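5.3 Recording door tasks in the simulated kitchen

This section applies to operators recording examples for the Lerna training set. Complete section 5.2 before you begin.

1. Sign in to the Lockyer console and choose the Farnenell kitchen.
2. Select the cabinet door task and set the view to Wrist.
3. Check that the gripper is open and that both fingers can be seen.
4. Press Record and wait for the tone before moving the hand controller.

Note: Cabinet positions and lighting change with each new episode. Do not reload the kitchen to obtain a layout you prefer.

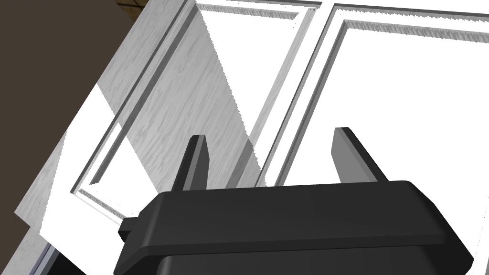 5. Move at a steady pace. Short pauses are acceptable, but an episode with no movement for more than 5 seconds will be flagged for review.
6. When the task is finished, bring the gripper clear of the door and press Stop.
7. Label the episode Success, Partial or Failure. Failed attempts must be kept and labelled as such.

Caution: Do not force the fingers through a door panel. Contact errors of this kind spoil the recorded forces, and the whole episode will be discarded.

Each operator is to record 165 episodes per task. After 3 discarded episodes in a row, stop and recalibrate the hand controller as set out in the Wadlow controller guide. If the console shows code 911, save your work and sign out before restarting.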